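February 19, 2020

Diary of the stores office, Lernau site. Entry made at the close of the day.

The morning was given over to the blue trays. The office has been asked to settle whether the pattern now on the white table is to be adopted for the sorting of drinks and small groceries, or whether the old wire baskets from Bitholm are to remain in use until the summer. The table was set against the grey wall and one tray was placed on it at an angle, as the working note requires.
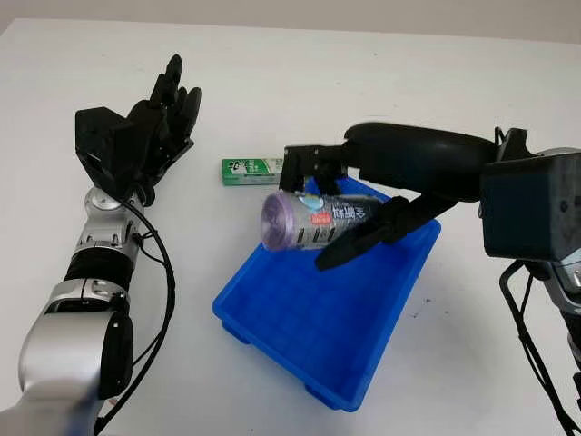
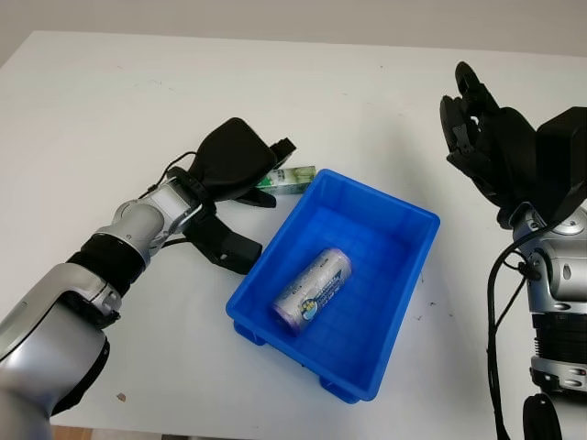
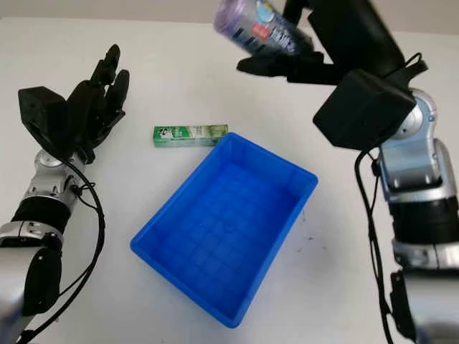 The same blue tray on the white table throughout; the green and white drink carton lies behind it in the second.

A reader of last month's entry wrote from the Dramivier office to object that a tray of this kind is too shallow for anything tall, and that a bottle laid on its side will roll to one end as soon as the tray is carried. The letter went on to say that Dramivier had tried something similar in January and had returned to cartons within 10 days, chiefly on account of the noise. The objection is a fair one and has been entered in the correspondence book. A reply will be sent when the matter of the liners has been decided.

On the liners, the position is as follows. The ribbed floor of the tray gives a round article a little to rest against, but the office would not wish to rely upon it. Felt has been suggested, and also a thin rubber mat of the sort kept in the upper drawer. Felt holds crumbs and takes a long time to dry after washing. The rubber mat is preferred for the present. It must be cut to size, and the good shears are still at Szénási, where they were lent before the holidays and from where they have not been returned. A second request has been sent.

The corner feet were also discussed. They were thought an advantage when the table has been wiped down and is still damp, and a nuisance when trays are to be pushed along the narrow shelf in the passage, where they catch on the join between the boards. The join will be looked at. It ought to have been seen to last year.

The delivery from Bitholm arrived shortly before noon and was checked against the order. The order was for 96 trays. The delivery note gave the full number and the count agreed with it, although one stack had been wrapped so tightly that it took two members of staff to part the trays. The wrapping has been kept for the return of the wire baskets, should that be agreed. Of these there are 193 on the register, a figure which has not been tested for a long time and which the office does not entirely trust.

Labels were left over until the afternoon. The present rule is that cans, bottles and cartons are to be put away with the printed side outward, and that articles with labels in a language not read by the staff are to be given a plain slip with the contents in English. The rule is sound but is not always kept. Several items were found today without a slip, and these have been set aside on the lower shelf – they are not to be issued until marked.

The table itself wants attention. There are scuffs on the top which ordinary soap does not lift, and small specks had been left after the last cleaning. A stronger cleaner may be tried on the underside first.

The meeting fixed for 3 o'clock began late and dealt only with the passage shelf. The question of adoption was therefore held over. Trays to remain in the side room until then, stacked no higher than the window ledge.

Outstanding: shears from Szénási; reply to Dramivier; slips for the lower shelf; price of rubber matting by the metre.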